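La manta azul

1. Gullach
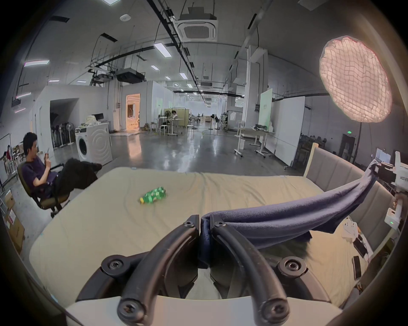 2. Inventario de un colchón

Irina Lazăr alquiló el piso en septiembre porque en el anuncio ponía «dormitorio con lavadora» y le pareció una errata simpática. Pensó que querrían decir «dormitorio y lavadora», o «dormitorio, y aparte, como en cualquier hogar decente, lavadora». Cuando la señora de la agencia Gullach abrió la puerta, la lavadora estaba en el dormitorio, blanca, con su puerta redonda, mirando hacia la cama como una tía soltera en una boda.

—Es muy práctico —dijo la señora de Gullach—. Se quita usted el pijama y ya está.

Irina preguntó si centrifugaba de noche. La señora contestó que eso dependía de la inquilina.

El piso venía amueblado, palabra que en Gullach se usaba con generosidad. Había un colchón beige enorme y un cabecero gris tapizado, con costuras verticales y un remate de madera clara, que era de largo lo mejor de la casa y lo sabía. Había una silla de oficina con ruedas. No había sábanas. Había una manta de forro polar azul marino, que la señora señaló con un gesto que podía significar «se la regalamos» o «no la toque».

El contrato tenía 3 anexos. El segundo decía que la manta figuraba en el inventario con el número 1039 y que debía devolverse «doblada según uso». Irina firmó sin leer esa línea, como ha firmado todo el mundo todas las cosas importantes de su vida.

3. Doblada según uso

Fionnuala Ó Briain vivía en el piso de abajo y había sido la inquilina anterior del de arriba. Se había mudado un solo piso, decía, por amor a la continuidad. Traducía manuales de electrodomésticos para la casa Prulov y había desarrollado, después de muchos años, la forma de hablar de un manual de electrodomésticos.

—Antes de doblar la manta —le explicó a Irina en la escalera—, asegúrese de que la manta está sobre una superficie estable.

—¿Usted la devolvió doblada?

—La devolví doblada en cuatro. Me escribieron diciendo que no era según uso.

—¿Y cuál es el uso?

Fionnuala se quedó mirando el buzón.

—Consulte con el servicio técnico —dijo por fin, y entró en su casa.

Irina no le dio más vueltas hasta bien entrado el invierno, que fue cuando decidió irse. No le pasaba nada al piso. Dormía bien, la lavadora se había portado con discreción y el cabecero le había subido la autoestima. Pero le habían ofrecido un trabajo en otra ciudad, en una empresa llamada Moriarty que fabricaba tapones, y Irina, que hasta entonces había trabajado en una empresa que fabricaba las botellas, lo entendió como un ascenso.

Avisó a Gullach. Gullach respondió con una carta de felicitación y una copia del segundo anexo, con la línea de la manta subrayada a mano.

4. El método de la madre

La madre de Irina doblaba las mantas en tercios. Primero a lo largo, luego a lo ancho, y al final le daba al bulto una palmada que no servía para nada pero que cerraba el asunto. Irina había heredado la palmada y muy poco de lo demás.

Extendió la manta sobre el colchón. El forro polar tiene la mala costumbre de agarrarse a sí mismo: una esquina se quedaba debajo, otra se enrollaba, y la que parecía la esquina buena era un pliegue del medio que se había hecho pasar por esquina. Tiró de una punta. Lo que levantó fue una especie de cuerda torcida y larga, con barriga en el centro, que recordaba más a una hamaca después de un disgusto que a nada que pudiera llevar número de inventario.

Bajó a buscar a Fionnuala.

—Se necesitan dos personas —dijo Fionnuala, secándose las manos—. Las mantas se doblan entre dos personas. Véase la figura.

—¿Qué figura?

—Es una manera de hablar.

Subieron. Fionnuala cogió dos puntas e Irina las otras dos, y se colocaron cada una a un lado del colchón, como quien va a salvar a alguien que salta de un balcón. Hubo entonces un desacuerdo sobre el sentido del primer doblez. Fionnuala era partidaria de juntar los lados largos. Irina dijo que en su casa siempre se había empezado por los cortos, y era mentira, pero a esas alturas ya hablaba su madre por ella.

—La manta no tiene lados cortos —dijo Fionnuala.

La midieron con la cinta de costura de Irina. Tenía lados cortos, por muy poco. Fionnuala lo encajó mal y pidió un vaso de agua.

5. Correspondencia

Irina escribió a Gullach preguntando qué significaba «según uso». Le contestó un tal departamento de Enseres, sin firma.

«Estimada inquilina: El uso es el propio de la manta. Un saludo.»

Escribió de nuevo. Explicó que la había usado para dormir, para ver películas, para envolver una lámpara en una ocasión y, durante una semana de fiebre, como capa. Preguntó a cuál de esos usos debía ajustarse el doblez.

«Estimada inquilina: Le rogamos que no la use como capa. Un saludo.»

Fionnuala, que leía por encima del hombro, opinó que la prosa era de primera. Ella misma había escrito para Prulov una frase parecida sobre un secador de pelo y la bañera, y todavía le mandaban felicitaciones por ella, o al menos una vez se la habían mandado.

—Lo que quieren es la fianza —dijo Irina.

—Son 331 euros —dijo Fionnuala—. La mía también era de 331. Me la devolvieron entera.

Irina bajó la carta.

—¿Cómo que se la devolvieron entera? ¿No decían que no estaba doblada según uso?

—Lo decían. Y me devolvieron el dinero. Una cosa era la carta y otra el dinero. Yo lo que quería era que me dijeran que estaba bien doblada.

Fue la primera vez que Irina pensó que Fionnuala se había mudado al piso de abajo por la manta. Se lo preguntó con toda la delicadeza de la que fue capaz, es decir, directamente.

—En parte por la luz —dijo Fionnuala.

6. Pornex

La última semana entró en la historia Pornex, que era una empresa de mudanzas a pesar del nombre. El fundador, según explicaron los dos mozos sin que se les preguntara, se apellidaba Porn en un país donde eso no quería decir nada, y cuando se dio cuenta del problema ya había pintado las furgonetas.

Los mozos bajaron las cajas en una mañana. Eran pocas: libros, ropa, la lámpara que había viajado en la manta, una olla, y una colección de botellas sin tapón que Irina se llevaba a Moriarty para causar buena impresión. Cuando terminaron, el mayor vio la manta hecha un gurruño sobre el colchón y chasqueó la lengua.

—¿Eso va o se queda?

—Se queda —dijo Irina—. Pero hay que doblarla.

—¿Cómo?

Irina y Fionnuala se miraron.

—Según uso —dijo Fionnuala, muy bajito.

El mozo cogió la manta, la sacudió una vez, la dobló contra el pecho sujetando un borde con la barbilla y la dejó sobre la cama. Tardó lo que se tarda en estornudar. Le había salido un rectángulo. Irina se acercó y, sin poder evitarlo, le dio la palmada.

Fionnuala rodeó el colchón despacio. Miró el rectángulo desde el lado del cabecero y luego desde el lado de la lavadora. Se agachó para verlo a la altura del canto.

—¿Dónde ha aprendido usted eso?

—En ningún sitio —dijo el mozo—. Es una manta.

7. Devolución

La señora de Gullach pasó a las seis de la tarde, con el inventario en una carpeta. Dio por bueno el cabecero. Abrió y cerró la puerta redonda de la lavadora y asintió como si le hubiera dicho algo. Hizo rodar la silla hasta la ventana y la devolvió a su sitio. Al llegar a la manta se detuvo, la cogió por una punta, la desplegó entera para ver si tenía manchas y la soltó en la cama de cualquier manera.

—Perfecto —dijo, y puso una cruz en la casilla.

Fionnuala, que se había quedado en el umbral con el abrigo puesto y las manos en los bolsillos, hizo un ruido pequeño.

—¿La señora es familia? —preguntó la de Gullach.

—Es la inquilina anterior —dijo Irina.

—Ah. —La señora buscó en la carpeta, unas hojas más atrás, con el dedo mojado—. Doblada en cuatro. Sí, me acuerdo. Estaba monísima.

Fionnuala no dijo nada durante toda la escalera. Al llegar a su puerta le pidió a Irina que esperase, entró y volvió con un folleto de Prulov en siete idiomas, el del secador, firmado en la página de la bañera.

—Conserve estas instrucciones —le dijo— para futuras consultas.

Irina lo metió en el bolso. En la calle, los de Pornex tocaban ya la bocina.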